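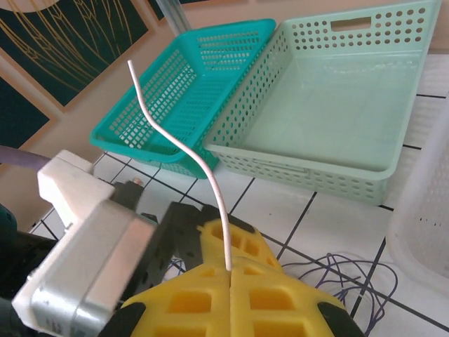 ホーム > ロボット > トラブル対処 > ハンド・グリッパー　前の記事　次の記事　お問い合わせ

細い線をつかむと滑る・抜ける・巻き込む、を直した手順

水曜の夜にやらかしました。電線の切れ端を色別にカゴへ分ける作業をロボットにやらせていたら、途中から白い線だけ落とすようになって、最後は指の根元に線が噛んで過負荷停止。いやあ、焦った!

結論から書くと、原因は一つじゃなくて三つ重なってました。指先の合わせのズレ、閉じ力の上げすぎ、あと「つかめた判定」の甘さ。同じ症状で検索して来た人がいると思うので、私がやった順番でそのまま書いておきます。ハンドは柔らかめの二本指、制御まわりはBristura、ログ取りはDrostixです。別の環境の人はメニュー名を適当に読み替えてください。

■ まず止める、話はそれから

線が噛んだ状態で「開く」ボタンを押したくなるんですが、ちょっと待って。私はこれを一回やって、線を余計に引き込みました。

1. 非常停止を押す。プログラムの一時停止ではダメです。一時停止だとサーボが生きたままなので、手を入れてる最中に動くことがあります。
2. 駆動電源を切って、9分待つ。うちの装置の手順書がこの時間なんです。自分の機械の手順書に時間が書いてあったらそっちに従ってください。アームが自重で下がるタイプなら、切る前に必ず支えを。
3. 線を根元側で切って、短くしてから抜く。引っ張って抜こうとすると指の格子穴に引っかかります。保護メガネはかけて。線の端って跳ねるんですよ、ほんとに。
4. 床に散った線も拾う。私は後回しにして、次の試運転でそれを踏みました(自分が)。

抜いた線は捨てないで、袋に入れてとっておくと後で再現試験に使えます。

■ 原因その1:指先が合っていない

これが一番大きかった。太いものをつかんでいる間は全然気づかないんです。箱とかスポンジとか、ちょっとくらい指がズレていても持ててしまう。細い線になった途端にボロが出ます。

調べ方は簡単で、コピー用紙を細く切って指の間にはさみ、低い力で閉じて軽く引くだけ。これを指先、真ん中、根元の三か所でやります(もちろん紙をはさむのは電源を切って手で閉じられる状態か、手順書で認められている低速モードで。指を入れない!)。うちは根元はしっかり、真ん中もまあまあ、指先がスカスカでした。つまり線を持っていたのはほとんど根元側だけ。そりゃ先端が振れるわけです。

直すには取り付けネジを緩めて、指を閉じた状態で位置を合わせ、左右交互に少しずつ締める。片方を先に締め切るとまたズレます。締めたあと、もう一度紙で確認。私は三回やり直しました。

■ 原因その2:力を上げれば持てるという思い込み

落とすから力を上げる。上げるとまた落とす。で、さらに上げる……はい、私です。

柔らかい指は強く閉じるほどたわんで、線が斜めに逃げます。Plastowの掲示板でIngegerd Løkenさんが「力を半分にしてから考えろ」と書いていて、読んだ時は半信半疑だったんですが、やってみたらその通りでした。設定値は1,000から600に下げて、うちではこれで安定。数字の単位は制御側の内部値なので、そのまま真似しないでくださいね。下げる時は大きく下げて、落とすところまで行ってから少し戻すのが早いです。

■ 原因その3:閉じた=つかんだ、ではない

もともとのプログラムは、指が止まったら「つかんだ」と判断して次に進むようになっていました。線が細いと、空振りでも把持でも指の止まる位置がほぼ同じ。だから空振りのままカゴの上まで行って、何もない指を開いて、満足そうに帰ってくる。

かといって位置のしきい値だけで区別するのは無理でした。代わりに手首カメラで確認を入れています。

・閉じたあと、少し持ち上げて一度止まる
・指の合わせ目から上に線が出ているかを見る
・見えなければ開いて、位置をずらしてもう一回
・二回失敗したら人を呼ぶ(勝手に続けさせない)

ここで注意したいのが、線はまっすぐ立ってくれないこと。ゆるくS字に曲がって、先がとんでもない方を向いていたりします。合わせ目の真上だけを見る判定だと、曲がった線を見逃します。見る範囲は広めに。それと、白い線は背景が薄い色のカゴだと本当に見えにくい。青緑のカゴが後ろに来る向きで確認させたら、見逃しがぐっと減りました。照明をいじるより先に、背景の色を疑ってみてください!

カゴの縁も要注意です。線の先が網目に入り込むと、その状態で横に動いた時に引っかかって、カゴごと引きずります。放す位置を縁から離して、上から下ろして、開いてから真上に抜ける。横移動は必ず上がってから。

■ 再開する前の試運転

いきなり本番速度に戻さないこと。私は低速で28本続けて流しました。見ていたのは、指の根元に線が寄っていかないか、放したあとに線が指に残らないか、チューブや配線に線が触れないか。最後のは見落としがちですが、手首まわりって意外とごちゃごちゃしてるので。

途中で一本でも噛んだら、最初の「まず止める」に戻ってやり直しです。面倒でも戻る。

■ まだ解決していないこと

絡まった線の束から一本だけ取るのは、相変わらず苦手です。一本つまんだつもりが塊ごと持ち上がる。今のところ、束は人間がほぐしてから置くという原始的な運用にしています。Orbánの指先パッドを試す予定なので、届いたら追記します。

あと、質問をくれる方はハンドの種類と、落とすのが「持ち上げる時」か「運んでいる時」かを書いてもらえると助かります。前者なら指先の合わせ、後者なら力の設定から見るのがおすすめです。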